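How to set up a small monthly investment and leave it alone

I've been putting money away every month for longer than I care to admit, and the question I get asked most by friends is how on earth you begin. So I thought I'd write down the way I do it, slowly and in plain words, with a cup of tea to hand.

Step 1. Work out what you can spare. Look at your last few bank statements and find a sum you wouldn't miss. When I did this for my nephew we landed on £400 a month, but please don't take that as a target – a much smaller amount is perfectly respectable!

Step 2. Keep some cash back first. I like to have enough in an ordinary savings account to cover a few months of bills. A new boiler shouldn't mean selling shares in a bad week.

Step 3. Pick one broad fund. I use the Trimton global tracker, which holds 2,433 companies, and I chose it mostly for being dull and cheap. Read the charges page before anything else (it's usually tucked away near the end) and write the yearly cost on a bit of paper.

Step 4. Set the payment date. Mine goes out the day after payday, so the money has left before I've had time to get fond of it.

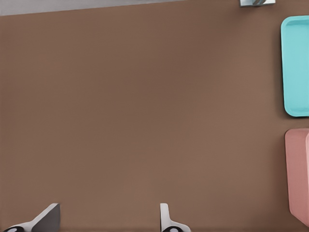
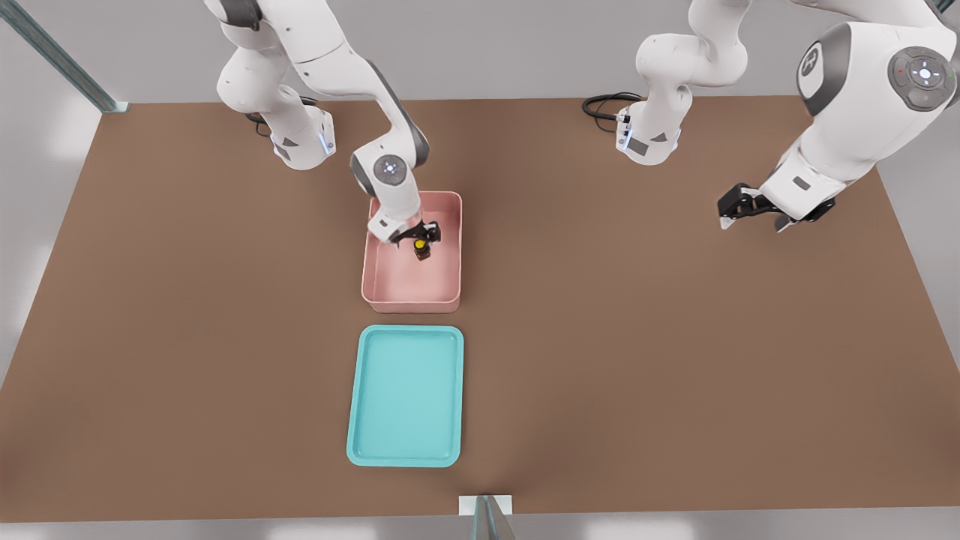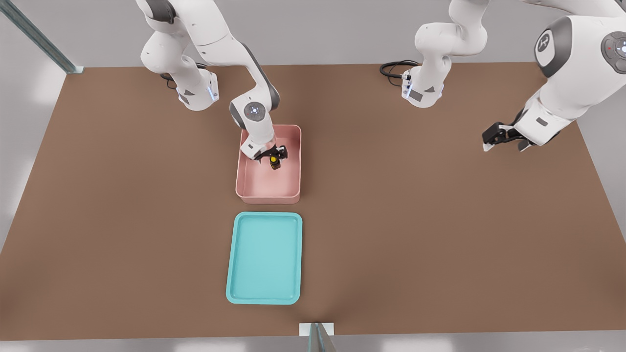 Victor Kimaro wrote in to say that he had followed the first four steps and then got stuck, as his platform, Omora, wanted to know whether he'd like income or accumulation units. He wondered if it mattered much for a beginner.

It does a little, Victor. Accumulation units keep the dividends inside the fund and income units pay them out to you. If you don't need the money to live on, accumulation saves you the bother of reinvesting it yourself.

Step 5. Look once a year. I do mine in September, with the statement printed out. If your pay has gone up, nudge the payment up too, and if it hasn't, put the statement back in the drawer until next time.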